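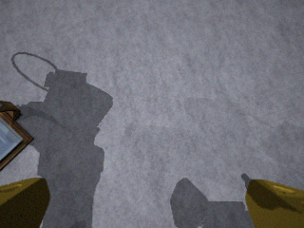
Teter Shirt nach dem Waschen kürzer?

kettenfett_263
Hallo zusammen, ich hab mir im Februar das gerippte Bikershirt von Teter gegönnt, 100 % Baumwolle, Rückendruck. Einmal bei 40 Grad gewaschen und jetzt guckt der Bauch raus - krieg ich das wieder lang? Und hält der Druck das aus?

Vieira
Bei mir hat's so geklappt: lauwarmes Wasser, ein Schuss Haarspülung, 12 Minuten einweichen, dann vorsichtig in Form ziehen und liegend trocknen. Den Druck dabei nicht mitziehen, der reißt sonst! Zwei Zentimeter hab ich zurückbekommen, mehr war nicht drin.

salik
kauf lurnex, da läuft nix ein

kettenfett_263
Danke Vieira, probier ich heute Abend mal aus. Lurnex ist mir am Hals zu eng.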